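Drinks corner in the Vosby common room -- project report, group 7
Khrystyna-Mariia Ostapchuk and Vojtěch Krajčí
June 2023

Why we did it. Common room has a drinks table that gets used all day and is a mess by lunch. Rings on the table top, sticky patches, cups left wherever. We wanted to know if the layout was the problem or just us being students.

What we did. Kept the table where it was, changed what was on it. Drip tray moved to the front so you can reach it without leaning over anything. Spare cups went to the shelf behind, spoons and sugar to the windowsill. Logged spills for 30 days before the move (that was November, with a gap for the reading week) and 30 days after. 379 drinks in the first log, fewer in the second becuase exams.

Cups were the big argument. Vojtěch wanted mugs, I wanted clear plastic so people see how full they are getting. We went with plastic. Ribbed sides grip better than smooth ones, specially with a hot tea.

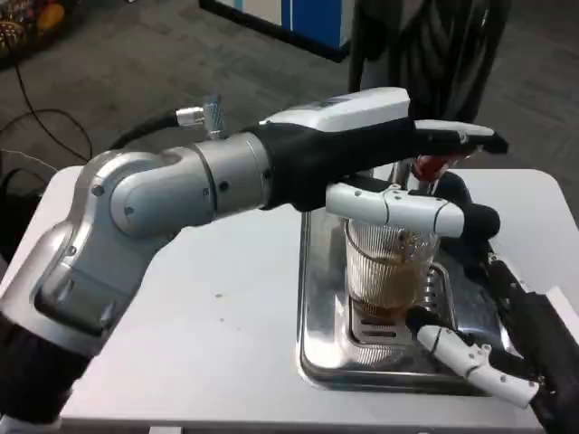 Filling it only part way helps more than anything else we tried. Full cups slop when you lift them off the grate and then it goes down the outside and onto the table. A slotted grate catches most drips but only if the cup is stood on it, and people do put it next to it. We put up a small sign. Mixed results.

Problems. Log sheet went missing twice. Tray needs emptying daily and there was no rota, so Khrystyna did it. Also a pale table shows every speck -- good for us, annoying for whoever wipes it.

What we would change. Bigger tray, a bin within arms reach, and order 200 cups at the start instead of running out half way. Ask the Erkine building how they manage theirs, we never got round to it.

Share (7) | Comments (0)
Contact: Vosby student projects office | Back to top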